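Stollside Neighbors Help Board
2 min read · 4 comments · 67 shares

White table top has gone dull and a bit gray, how do I get it back?

posted by prandwood_renter, Nov 5, 2022

Moved into a place on the Prandwood side in May and bought a big white table secondhand. Matte finish, no idea what brand. Was fine over the summer. Now it looks kind of grubby all over, no one stain, just dull. Been using the same spray I use on the stove. Tried more spray, no change. Do I need to sand it?? Would rather not, it's the only table I've got.

whitelaw_road

Do NOT sand it. Sounds like cleaner build up, had the same on mine. Warm water, tiny drop of dish soap, soft cloth. Wipe, rinse the cloth, wipe again with plain water, then dry it right away. Might take 4 goes. Don't scrub in circles on matte, you get shiny patches and those dont come out. Clear everything off first and do the whole top in one go or you'll see edges.
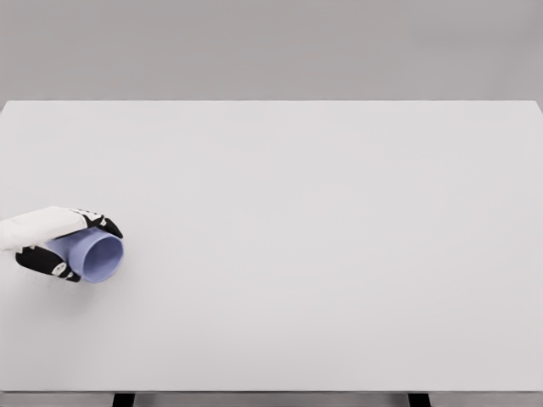 Plain white top, cup on its side at the left.

Also quit using the stove spray, way too strong for a table.

gluepot644

Just paint it. Or get a tablecloth

vekstead_mom

Second the soap and water. If it's still dull after that try a little baking soda on a damp cloth, but test underneath first becuase some finishes hate it. Leave the melamine sponge in the cupboard, it's basically fine sandpaper. 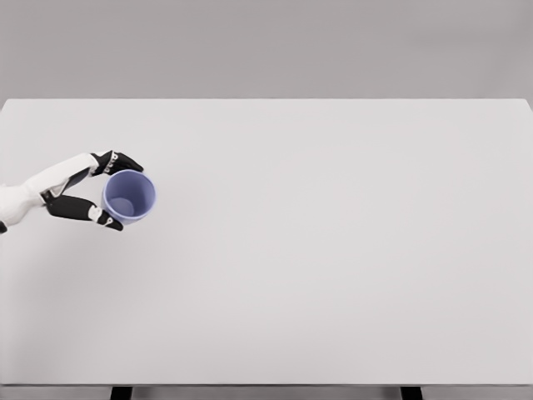 Coasters help too, and wipe up coffee before it sits. Mine gets done once a week, plain water only, soap maybe once a month. Good luck, let us know how it goes.

4 people found this helpful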